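Pen drive tops 2,000 as Plattner school supply sort wraps first weekend

03/06/2018
Local news

A pen drive that started with one shoebox at the Plattner branch library has brought in 2,160 pens, pencils and markers, organizers said, and sorting is now under way in the meeting room upstairs.

The drive, called Benedus, collects used writing tools from offices and homes, checks them, and packs them in sets for students at 3 area schools. First packs go out later in June, ahead of summer classes.

Organizer Parvathi Sundaram said the final count came in Saturday night, well past closing.

"We wanted 600," she said. "That was the number on the poster. We passed it in the second week and I never changed the poster."

Most of it came from drop boxes. One at the library front desk, one at the post office, one in the lobby at Katix, the insurance office on Mill Street, where staff cleared out a supply closet that had not been touched since the last remodel. Katix alone gave 200 pieces. Many still in the box.

The rest – kitchen drawers, mostly. Glove compartments. One donor dropped off a coffee can of golf pencils and left without giving a name.

How the sort works

Everything gets tipped out on the tables and split up by kind. Pencils in one pile, ballpoints in another, markers and highlighters in a third. Then each one is tried on scrap paper. Three short lines and a circle. If it skips on the second try it goes in the dead bin.

Pencils get sharpened if they need it and measured against a strip of tape on the table edge. Shorter than the tape, they go to the library's own scrap paper station instead of the packs.

Markers are the slow part. Caps get lost, caps get swapped, and a marker that writes fine on Saturday can be dry by the time school opens. Sundaram said any marker without a tight cap is being pulled, no exceptions, even the good ones.

"People get attatched," she said. "They want to save every single one. We don't have the hours."

The dead bin is going to Skaris, the recycling outfit on the county road, which has agreed to take plastic barrels and caps as long as they arrive sorted from the metal ones. Pickup is free. Skaris asked that glitter pens be kept seperate.

What goes in a pack

Each pack is a zip pouch with pencils, pens, one highlighter, and a colored marker or two, depending on what the sort turns up. Lower grades get more pencils. Upper grades get more pens. Teachers at the schools were asked in spring what runs out first and the answer across the board was plain pencils, then black pens, then erasers. Erasers are short. Very short. Bring erasers.

Pouches were bought with money from the library's used book sale, so no cash is being collected for this round. Sundaram said checks dropped in the box will be mailed back, and two already have been.

Ballpoints need the longest look, Sundaram said, especially the kind that can be refilled, as a good barrel with a dead refill is worth keeping and a cracked one is not. Clear or tinted barrels make it easier to see what is going on inside. One on the sorting table has a matte gray-brown top section and a glossy amber-brown barrel with the inner parts showing through, small pale lettering down one side, and an orange pencil lying a little way off on the wood. Pens with a company name on them are fine for the packs, she added, with a few exceptions that the schools spelled out – no alcohol, no tobacco, no campaign pens.

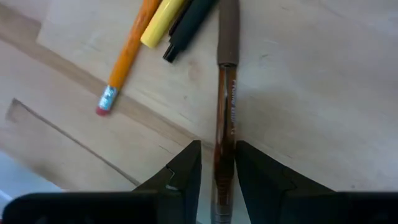 Refills are being matched by length where possible. Anything that takes an odd size gets set aside in an envelope for adults who want it. The envelope will be at the front desk, free to take, one or two per person please.

Fountain pens, there were a few. Those are being held back and will be offered to the high school art room first.

Still needed

Erasers, as above. Hand sharpeners with a lid that catches the shavings. Black pens, medium point. Rubber bands, the wide kind, for bundling.

Not needed: crayons, correction fluid, staplers, permanent markers in any color. The boxes at the post office and at Katix come down at the end of the month. The one at the library stays up all summer.

Sorting picks up again Tuesday evening at 6, upstairs, use the side door after 7 as the front one locks. Kids welcome with an adult. Bring reading glasses if you use them, the print on refills is tiny.

Next round is planned for the fall, with notebooks added if storage can be found. Sundaram said the closet behind the meeting room is full and the library needs it back for the puppet stage by the end of June. Anyone with a dry, lockable space to lend can leave a note for her at the front desk.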